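Zodala launches Diltar, a folding and clearing service that works from the top of the bed

For immediate release, 15th June

Zodala, the home organising firm based in Mestell, has today opened bookings for Diltar, a new service for households that want help with folding, sorting and putting away clothes. Diltar is sold as a single home visit with a printed guide left behind afterwards. It covers bedrooms only and can be booked by anyone living within 18 miles of the centre of Mestell.

The service has been built on one simple habit. All the sorting and folding is done on the bed, with the duvet and pillows taken off and a plain sheet pulled over the mattress. Clothes come out of drawers, wardrobes and boxes a few at a time, are folded on the sheet and go straight back to where they will be kept. Customers do not need a folding table, a board or any special containers.

Zodala tried the method in 227 homes between October and the end of spring. Those visits took in rented rooms, family houses, student flats and a number of bedrooms that were being used partly for storage. Customers were asked afterwards which part of the visit they would be most likely to carry on with by themselves. The most common answer was folding T-shirts.

A Zodala spokesperson said: "Most people we visit have a bed, a wall and a box or two, and that is enough to get on with. They often expect us to start by selling them drawers. We start with the T-shirts, as there are usually more of those than anything else and people can see the pile go down."

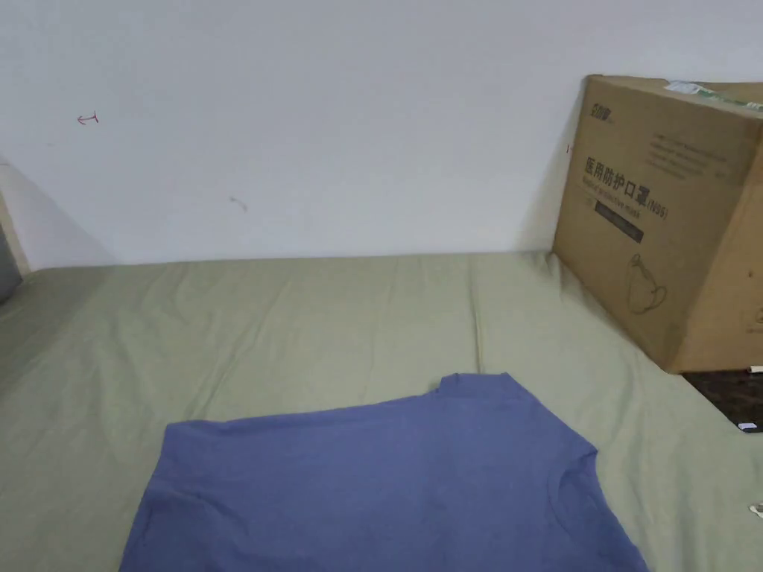 T-shirts are the first section of the Diltar guide and take up more pages than any other garment. The guide asks the reader to lay the shirt out flat and smooth it by hand from the middle outwards, then bring each side in with the sleeve turned back on itself. The shirt is then folded up from the hem. A second version is given for shallow drawers, where the finished shirt needs to be narrower and a little thicker. Readers are told to pick one version and use it for every shirt in the house.

After T-shirts the guide goes on to trousers, jumpers, shirts with collars, children's clothes and small items such as socks and underwear. There are short notes on bedding at the back, including fitted sheets, which were added following requests from customers during the trial. In all the printed guide runs to 57 pages. It is stapled, so that it will lie flat when open, and the diagrams are line drawings with very little text on them.

What happens on a visit

A Diltar visit is carried out by 2 members of the Zodala team and lasts for one morning or one afternoon. The customer is asked to be at home and to take part. The team will not go through drawers or boxes without the customer in the room, and nothing is thrown away or taken off the premises unless the customer has agreed to it item by item.

The visit begins with the bed. It is cleared, and the sheet is put on and pulled straight. Customers may use their own sheet or borrow one. Zodala advises a plain colour without a pattern, as small things like single socks and vests are easier to find on it.

Next, anything stored on or beside the bed is dealt with. In the trial homes this very often meant cardboard boxes that had arrived with a delivery or a house move and had stayed where they were put down. The Diltar approach is to leave a box in place until its contents have been checked, and then to decide whether it is worth keeping as storage. Sturdy boxes are kept and relabelled with what is in them now. Weak or damp boxes are flattened for recycling.
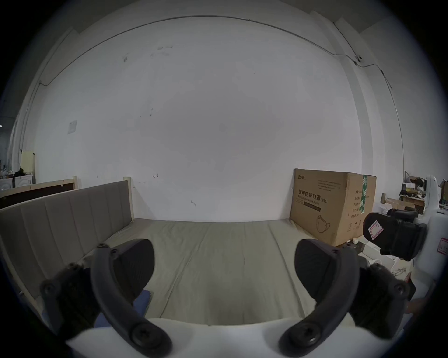 Bedroom with a channelled taupe headboard, a light wooden bed frame and a large cardboard box against the wall.

Relabelling turned out to be one of the more useful parts of the trial. Many customers were keeping clothes in boxes that still carried the printing from whatever had first been packed in them, and had lost track of what was inside. The guide now includes a page on writing labels, with advice to put the label on the side that faces the room and to write the contents and the season in capital letters.

The last hour of the visit is set aside for putting away. Folded clothes are moved from the bed in the order they will be needed, with everyday items going into the easiest drawers to reach. The bed is made up again before the team leaves.

Work in small rooms

Zodala says Diltar was planned with small bedrooms in mind. In many of the homes visited the bed stood close to a wall, with little floor space left over, and there was nowhere else in the room to lay out even a single jumper. For these rooms the guide recommends working from the open side of the bed and keeping the far side, against the wall, for finished piles. Shared bedrooms with more than one bed are covered in a short section of their own, which suggests finishing one person's clothes completely before bringing out the next person's.

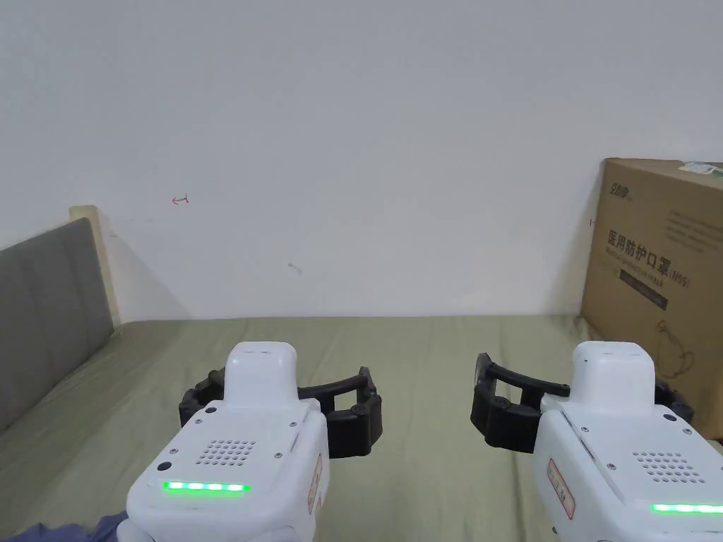 The choice of sheet also has a practical side. A sheet that fits loosely will drag when clothes are smoothed out on it, so the team tucks it in firmly at the sides before starting. Light creases do not matter. Cotton and cotton mixes have given the best results, and very smooth fabrics are best avoided as the piles tend to slide.

The Zodala spokesperson added: "We had long talks about whether to bring a folding table with us. In the end we left it out. It would not fit through the door in some of the flats, and once we have gone the customer still has the bed and does not have the table."

Storage from Galli

Customers who decide during a visit that they do need extra storage will be able to order from Galli, the Mestell storage supplier, at a reduced price. The Galli items offered with Diltar are a lidded fabric box, a set of drawer dividers and a flat bag for use under the bed. There is no obligation to buy, and Zodala staff are not paid commission on Galli orders.

Booking and availability

Diltar visits can be booked from today through the Zodala website or at the Zodala office in Mestell. Morning and afternoon visits are available. The printed guide is included in the cost of a visit and is also sold separately. A large-print edition will be ready in October.

Landlords and letting agents who would like visits for several rooms in one building are asked to contact the office before booking.

Notes to editors

Zodala provides home organising, packing and unpacking services in Mestell and the surrounding area.

Review copies of the Diltar guide are available to press on request.

Press enquiries should be sent to the Zodala press office, Mestell.

Ends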